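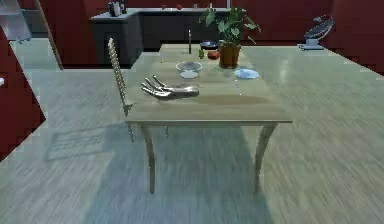

Kitchen table, pale grey floorboards

Best way to stop table legs marking a plank floor?

Marlies Strebel
We moved to Wuststead in January and the kitchen has a light grey plank floor. The table is square with curved legs, and every time someone leans on it there's a new scuff. I tried the stick-on felt from the hardware store, 14 pads in a pack, and they slid off inside two weeks. Is there something that stays put on a leg that isn't flat at the bottom?

Ionuț Ardeleanu
Stick-on felt won't hold on a splayed leg. Get the nail-in kind. Tip the table over, sand the foot until it sits level, drill a pilot hole and tap the pad in – dead centre, or the wood will split. Vacuum the floor more often too, as grit does more damage than the legs. For the marks you already have, try a damp cloth and a bit of baking soda on a corner first.

Ross
Just put a rug under it. Ours was $59 and I haven't thought about the floor since. Crumbs are a pain though.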